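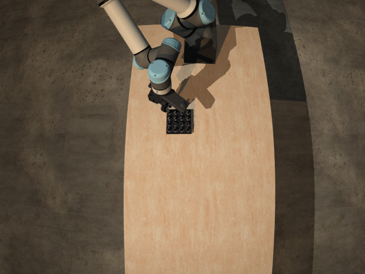

A reader asked whether oil or hard wax is better for a table that gets used every day, and whether the old finish has to come off first. Thread, because the answer doesn't fit in one post.

1/ Yes, the old finish has to come off. Oil needs bare wood. If water beads on the surface, there is still something on it.

2/ For everyday meals I use hard wax oil. Plain oil looks nice but it marks easily and wants another coat every few months. The last table I did with plain oil was in December and it already needs work.

3/ I've used Dadex and Galang. Both are fine. Galang dries a little more yellow on pale wood. Dadex smells stronger, so open a window.

4/ Sanding. Start coarse enough to cut through the old finish, then work up and stop at 200. I used to go to 400 and the oil just sat on top and stayed tacky.
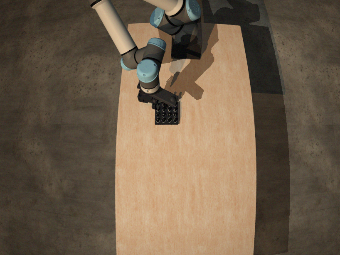
Light wood, grain running lengthwise.

5/ Always sand with the grain. Cross scratches don't show until the first coat goes on, and then they are all you see. Shine a flashlight low across the top before you open the can.

6/ Vacuum, then wipe with a barely damp cloth. Let it dry. The grain will feel rough again — one light pass by hand takes care of it.

7/ Put on 2 thin coats. Wait 15 minutes, wipe off everything that hasn't soaked in, and leave it overnight between coats.

8/ Oily rags can catch fire on their own. Lay them flat outside to dry, or put them in a metal can with water and a lid. Don't ball them up in the trash.

9/ Cost for my last one: 63 dollars, sandpaper included. Most of that was the oil, and there's half a can left.

10/ Someone also asked about Bustileo paste wax over the top. I haven't tried it on a dining table. I'd leave it off, as it can turn white under hot plates.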